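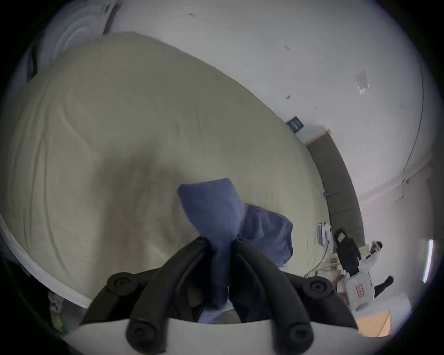

Budget for hand-held grippers: how many sets, and what else should I plan for?

Posted by Rochelle Doucet, August 20, 2023

I'm putting together next year's equipment request for a small group that records household tasks for robot training. Most of it is soft goods on a bed: cloths, towels, sheets, pillowcases. People do the task with hand-held grippers and the recordings go to the folks who train the arm. We have two grippers on loan and they go back in January, so I need to buy.

I have a quote from Trastine for four complete sets and one from Ulska that is cheaper per unit but leaves out the finger covers, charging and any spare parts. My manager wants a single number for the year. My questions:

Is it better to buy more sets or fewer sets with more spares?

What do people forget to put in the request?

Do I need a real bed, or will a table with padding do?

We plan on 22 hours of recording a week, in one room, with two people trained so far.

Jacobus Nel

Fewer sets, more spares. We bought six sets the first year and never had more than three in use, because there weren't enough people or floor space to run the others. With two people I would buy three sets, two working and one on the shelf.

The soft covering on the fingers is what wears out when you pinch fabric all day. Ask both sellers for the price of a full set of finger covers and how long they take to ship. Ours came from Marchetti and took 34 days, which is a long time to sit and wait. We now keep 13 pairs on hand and reorder when we open the last box.

Things missing from our first request:
Storage drives. Buy double what you think.
Extra cables and a power strip for each station.
A second set of batteries, if yours use them.
Cloths and sheets in several colors and thicknesses. Cheap, but it still has to be on a line somewhere.
Laundry.
Shipping both ways for repairs.

On the quotes, add the missing items to the Ulska one before you compare. When we did that with two other sellers the gap mostly went away.

Alaric Gallagher

just get the cheap ones and tape the fingers when they go. worked ok for us

Anika Iwasaki

I'd be careful with tape. It changes the grip, and then your later recordings don't match the earlier ones. If you have to do it, write down the date you started.

Get a real mattress with a fitted sheet. Cloth behaves differently on something that gives when you push on it, and a padded table is too flat and too firm. A used mattress is fine. Measure the room first and leave space to walk on at least two sides, plus a spot for the second person to stand with their own gripper. We had to swap ours for a smaller size after it was delivered.

For the single number, I split ours into one-time costs (grippers, mattress, drives, chargers) and running costs (covers, cloths, laundry, repairs), then added them at the end. It was easier to defend when someone asked what could be cut. Our running costs came to up to 130 dollars a month, not counting pay. Your hours are close to ours, but your prices may differ.

Also ask whether the loan can be extended by a few weeks. If the new sets show up late you'll want the overlap, and you can record the same task on both to check that they match.

Rochelle Doucet

Thanks, this helps. I asked Ulska for a cover price and I'm still waiting to hear. Changing the request to three sets and adding a line for laundry, which I had missed completely.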